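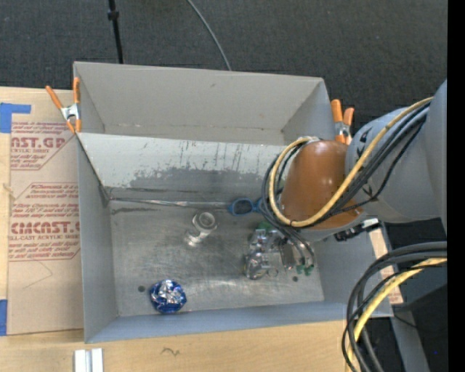 Bin wear and a second compartment: questions for Evelien Van Hecke

Evelien Van Hecke looks after containers at the Lavholm parts store. Her current subject is the large gray bin with a lengthwise divider, set on a wooden tabletop and used for small castings.

The sloping panel between the two compartments takes most of the wear. "The scratches run down the slope, as you'd expect from parts sliding on it," she said. "I worry less about those than about the wide patch on the lower half, where the pale surface has rubbed away." She measures the patch every February and logs it in the Skinasside register.

The metal bottom of the front compartment is scuffed and streaked as well. Van Hecke does not treat that as damage. "A scuffed floor still does its job. I replace a floor when it dents enough to hold a part on edge."

Two orange-handled spring clamps are fixed to the sides, one left and one right. She prefers them to bolts. "I can have a clamp off in seconds. A bolt means a hole, and then I have a hole to look after."

The rear compartment is kept for rejects. Its plain gray walls show little of interest to her, and it is inspected on the same schedule as the front.

A replacement panel from Goossens is on order, item 2990. Van Hecke plans to fit it after the next stock check.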